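Working papers > Reading and Home Life > Section 4

Reading time: 6 min

4. Shared reading and the second language at home

4.1 What families keep, and where

Most work on home reading counts books. Number of books on the shelf, number of minutes per night, then a test score. We did this too in the first round and got very little out of it. Two homes with the same count can be miles apart in use. In the Greltorari homes the second-language books were kept low down, where a small child can get them; in the Unnithan homes they were mostly stored with the parents' own books and came out on request. Counts were close. Use was not.

So for the second round (October) we dropped the count and asked for a diary. Parents wrote down each shared reading, which language, who picked the book, who held it. 13 families at each site, 6 weeks. Diaries came back in all sorts of shapes, one on the backs of envelopes, and we took them all.

4.2 Who picks

Choice turned out to be the strongest split in the diaries. When the child picked, 70 percent of readings were of a book already read that same week. When the parent picked, repeats were rare. Parents often wrote this down as a complaint ("same one again"). From the langauge side it is good news, repeats are where the child starts to say the lines along with the reader, and for a second language this may be the only place in the day it happens.

Picture books in the home language did best here. Short text, one line per page, a title the child can say even if they can't read it. Several parents who don't read the script well themselves told the story from the pictures, then went back to the print for the few words they knew. We coded this as shared reading. The pilot scheme did not, and we think that was a mistake.

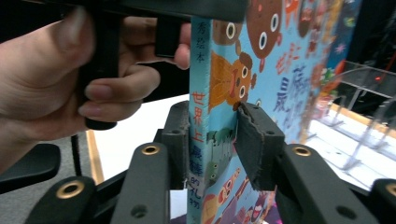 Figure 6. Picture book with Chinese title on the spine.

The diaries also show a lot of switching. Story in one language, talk about the story in the other. Older work treats this as a leak, the stronger language getting in. Our parents did not see it that way, and the children's turns were longer on switched pages than on unswitched ones. Caution needed: page-level notes were only kept by part of the Unnithan group and the pages were not matched for length.

4.3 Libraries

Trenero branch library holds home-language picture books on a shelf of its own next to the desk. Ukolon mixes them in by author. Parents at Trenero borrowed more of them but also said the shelf never changes. Parents at Ukolon mostly did not know the books were there. Neither library could give us loan records by language, so all of this rests on what parents told us and should be read that way.

4.4 Limits

Self-report througout. Families who agree to keep a diary are already families who read. No fathers-only diaries, though in several homes it was clearly the father reading and the mother writing it down. Holidays fell inside the diary period for some homes and we did not correct for it. The coding sheet is in the appendix, with the changes from round one marked.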